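Home Browse Kitchen & Food Garden Unanswered Log in

Do tomatoes and citrus really need to be kept apart?

Dresora

My mother-in-law bought me a set of storage pouches called Justarness and swears by them. The leaflet says you must never keep tomatoes near citrus because they "exchange ripening gas", and that everything lasts far longer if each kind of fruit has its own pouch. I've been doing it since December and I can't say I've noticed anything, except that I now own a lot of pouches and can't find the onions.

I also read that tomatoes shouldn't go in the fridge at all, then the next site said the fridge is fine. Which is it? We're two people in a small flat with one worktop, so if I can go back to keeping everything together I'd like to. 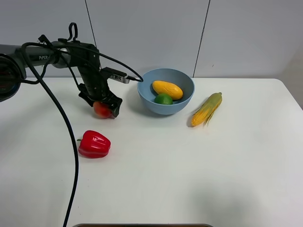 Small red tomato, the sort I mean.

Eide

I'd be wary of anything that comes with a leaflet. There is something in the gas business, but it's been stretched to sell things. Ripe tomatoes give off some ethylene, and so do apples and bananas, rather more in their case. Lemons and limes don't carry on ripening after picking the way a tomato does. The gas can shift the colour of the peel over time, and I suppose in a sealed warehouse that matters. On a worktop with the window open I very much doubt you'd see it before you'd eaten the lot.

What spoils citrus at home is drying out or mould. Dry air turns the skin leathery, and one mouldy fruit will start off the one it's touching. A loosely closed bag in the bottom of the fridge deals with the first, and looking through them now and then deals with the second.

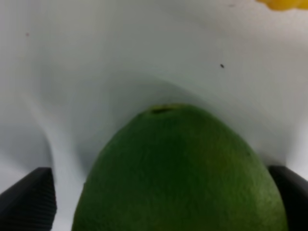
Colour is the other thing people get wrong, and the shops don't help. They like a fruit all one shade, so that's what we think fresh means. A green one with a bit of yellowish olive down one side and a small dark mark near the top is nothing to fret about. I'd press it and weigh it in my hand before I took any notice of that. If it's heavy and has a little give, there's juice in it. If it feels light and hard I'd leave it in the shop, whatever the sign says about it being 100% fresh.

As for the tomatoes, leave them out until they're ripe and then do as you please.

Grilusden

wrong, my nan kept everything in one drawer for years and never lost a tomato. pouches are a con. fridge is a con as well for tomatoes, makes them taste of nothing

Koen Stevens

I'll agree with the nan up to a point, though I'd want to know what she counted as lost.

The fridge argument goes round and round because both sides are talking about different tomatoes. An underripe one put in the cold stops getting anywhere and can go mealy. A fully ripe one will keep a few more days in there, and if you take it out a good while before you eat it you may not taste much difference. 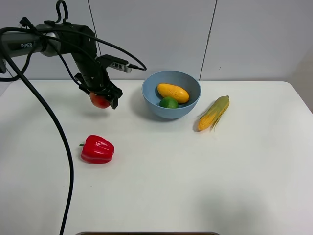
I tried it at home, for what it's worth, and my wife picked the fridge one as the better of the two – so much for the experts, or so much for my wife. I wouldn't build a theory on it. We get through over 100 tomatoes in a good summer and most of them go straight from the plant to a sandwich.

Where I part company with the leaflet is the pouches. Anything that traps moisture round a tomato is asking for trouble at the stalk end. They do better with air round them, in one layer, stalk side down if the stalk has come off. A plain bowl is as good as anything you can buy, and you can see what's going over. Keep the bananas somewhere else if you must keep something somewhere else.

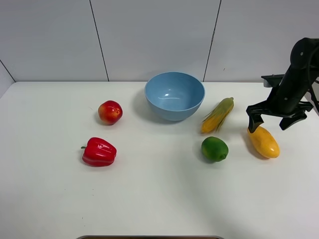

Related: How can I tell if an onion has gone off?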